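How I Finally Got the Game and Puzzle Boxes Under Control

Posted February 18, 2023 in Closets & Clutter

Every winter I get the urge to pull everything out of the hall closet, and every winter I regret it by lunchtime. This year it was the board games, the puzzles, the craft kits and all those hard little cases that markers and tool bits come in. They'd been stacked any old way since we moved into the house on Goltberg, and whenever somebody wanted the one on the bottom, down came the rest (usually on my foot!).

So I cleared off a table, put on some music and went through the lot. A few things I learned, in no special order.

Work on a bare table. I used to do this kind of job on the rug, and the rug eats small pieces. A plain, light-colored tabletop shows up every stray peg and puzzle tab, and you can sweep the crumbs and dust off with one hand when you're done. Push it up against a wall if you can, so nothing rolls off the back.

Wipe the box before you put anything back in it. Glossy boxes look clean until you tilt them toward a window and then, oh boy, fingerprints! I use a barely damp cloth and go right over it with a dry one. Don't spray cleaner straight onto printed cardboard. I did that once with an old Clarnis checkers set and the corner puffed up like bread. Hard plastic cases can take a drop of dish soap, but go easy around hinges and clips, where water likes to sit.
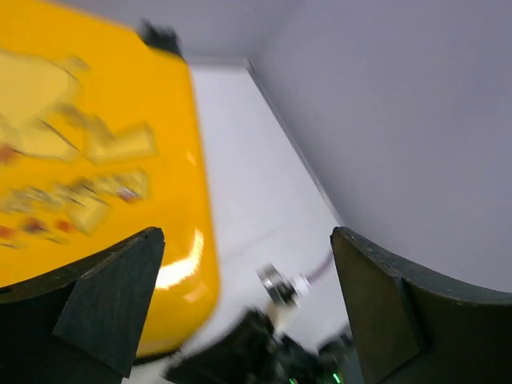 Sticker goo is its own chore. A dab of cooking oil left on for a few minutes will loosen most of it on plastic, and then you wash the oil off with soap. On cardboard I just leave the sticker alone. I've torn enough lids by now.

Split corners are easy to fix if you catch them early. Tape them from the inside with wide paper tape, press it flat with the back of a spoon, and let it sit overnight with a book on top. Clear tape on the outside works too, but it goes yellow and then you've got goo again (see above).

Store boxes on their sides, spine out, like books. This one took me years to try, I was so sure everything would spill. Put the loose bits in zip bags first and run a big rubber band around the lid, the fabric-covered kind if you can find it, and you'll be fine. Now we can pull out one box and the others stay put.

Keep the bright ones at kid height. I don't know why it works, but the loud colors get put back and the beige ones get left on the couch.

Puzzles get a count on the bag. I write the number of pieces on a strip of masking tape, and if one goes missing I write that down too. We have a 400-piece lighthouse from Janirico that's been short 2 for ages and I still love it, but I wouldn't pass it on without saying so.

What's left is the odds and ends bin, dice and timers and a key to who knows what. I've given it until April. If a piece hasn't found its box by then, out it goes, except the dice. You can always use more dice.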